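House rules for a robot, version whatever

7 May 2025
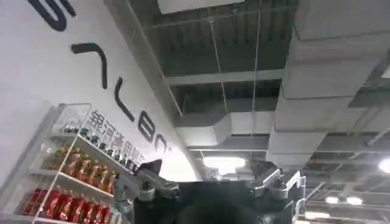
I spent most of January writing rules for a machine that can't read, to be enforced by people who won't. The finished thing is called the Dindum sheet, after the meeting room where we argued over it, and it runs to 2 pages. The first draft had 76 rules. I wrote most of those, and I was proud of them, and I'm told that two colleagues printed them out only so they could cross things off with a real pen. The rule that survived every round was the dullest one: know where the fingers are pointed and what's next to them before anybody touches the controls. With an open gripper aimed at the ceiling and rows of red and amber bottles on glass shelves off to the left, I think the rule makes its own case.

Glass has its own section. We had a long fight about whether "fragile items" covered it, and the Renitham people (they supply our safety training, and they love a category) wanted a table with levels. Level one fragile, level two fragile, and so on up to, I assume, somebody's grandmother's vase. We ended up with one sentence: if it would make a mess on the floor, the arm moves slowly near it. I've read published standards that took a whole chapter to get there, and the chapter had footnotes.

Then there's speed. "Slowly" turned out to be a word with as many meanings as there were people in the room. The Ehlers site had always used up to 20 percent of full speed near shelves, and had no idea why. I asked. Someone had picked it years ago and it had become tradition, like the broken stapler in the supply drawer. We kept the number anyway. A number you can check beats a good feeling, even if the number came from nowhere, and it's written down now with a note saying it came from nowhere. I fought for the note.

The part I'd defend in court is the stop rule. Anyone can stop the machine, for any reason, and doesn't have to explain it until afterward. This sounds obvious until you watch a new hire stand next to the button, thinking politely. People will let a robot do something dumb for quite a while if the alternative is looking jumpy in front of the boss. So we now make everybody press it on their first morning, when nothing is wrong. Pressing it once seems to take the shame out.

What I lost: my rule about labeling every cable at both ends, my rule about coffee, and rule 19, which said that rules should be reviewed every month. It was cut for being unrealistic, and the meeting to discuss cutting it was moved twice.

The Illia project gets the sheet next. They've already asked whether it comes in a longer version. I still have the old draft saved, and I sent it over before anyone could stop me.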